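Drip line pressure dropping off at far end of veg beds

Forum > Watering & Irrigation > Drip and micro

mudlark_56
Put in a Calby drip kit last July, four raised beds, one run off the outside tap. First two beds fine. Last bed barely gets a dribble. Filter's clean, no leaks I can see. Do I need a bigger pump or what? Total run is 56 metres incl. the bit round the shed.

tapwasher
Don't buy a pump. What's the pipe? If it's the thin 4mm stuff all the way thats your problem. Run 13mm as the main and tee off to each bed.

mudlark_56
Thin stuff all the way, yes – it's what came in the box. 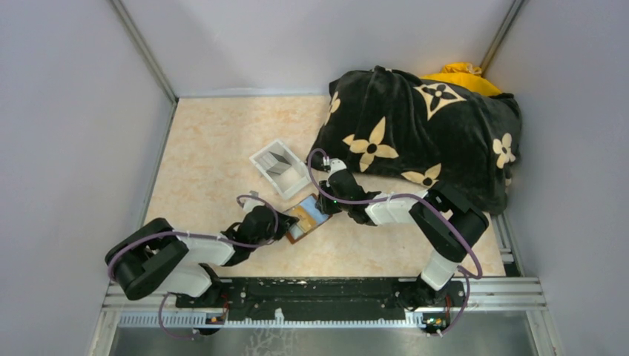 Also there's a pressure reducer at the tap end, no idea what it's set to. Could it be that instead?

Greensleeves
I'd look at the reducer first tbh. Mine was strangling everything. Swapped it for the Ollmont one and the far bed came back to life. Didnt touch the pipe.

tapwasher
Disagree. You can't push that much water down 4mm over that distance, whatever the reducer's doing. Take it off and you'll just blow the drippers out at the near end.

Greensleeves
Never blew one out. 30 drippers, two years.

pondside
How many drippers has the OP got though?

mudlark_56
Just been out and counted. 173. Oh dear.

tapwasher
There you go then.

pondside
Yeah that's far too many on one line. Split it in two with a Y on the tap and water the beds in turns. Cheap timer will do it. Drendthorpe do a two-way one, had mine three seasons, only moan is the battery cover.

Posted February 25, 2021 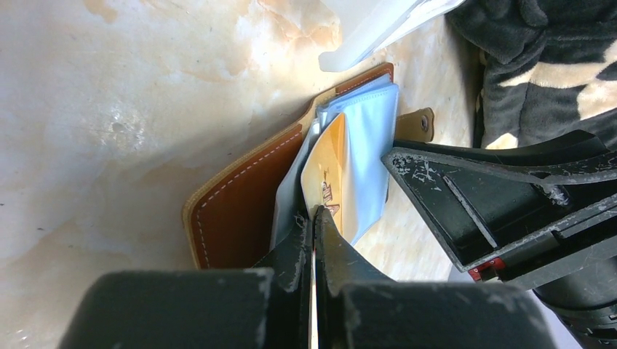

Open wallet, brown leather with pale blue sleeves inside

Greensleeves
OK 173 is a lot, I'll give you that. Still check the reducer.

mudlark_56
Right. Plan is 13mm main down the path, tee at each bed, two-way timer. Is the Salinas pipe any good? Can get a 300 metre roll off a neighbour but it's been sat outside.

tapwasher
Way more than you need. Fine if it's not gone brittle – bend a bit and see. Flush it through before you fit the drippers, there'll be spiders in it.

pondside
And put a flush cap on the far end, you'll want it every spring.

mudlark_56
Will do. Waiting for the ground to thaw by the path first, will report bakc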